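Subject: Re: [teach-by-hand] 200 demonstrations enough for bin picking?
From: Fanni Pálfi
Date: February 8, 2018

On Tuesday the Pronby team wrote:

> We recorded 200 demonstrations by remote control and the arm
> now clears the bin by itself. Anyone on the list could do the
> same in an afternoon.

I doubt the afternoon. We did 700 at Naltivano, with 2 operators, and 556 were left once I had thrown out the fumbles. The policy still goes for the middle of the bin when an item lies against the wall.

Were your items put back in the same places between runs? If so, I'd say you have taught it a route and very little about picking. Sikora made the same claim for hand guiding and went quiet when asked for the start positions. 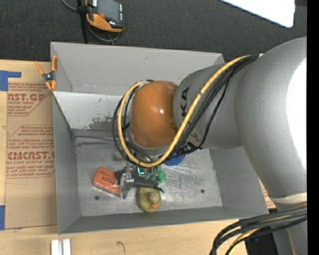 Does guiding the arm by hand give better data than remote control?

It depends on who is holding it, and I haven't seen a fair test of the two.

I'll bring our logs to Bravach if you bring yours, failed runs included.

Fanni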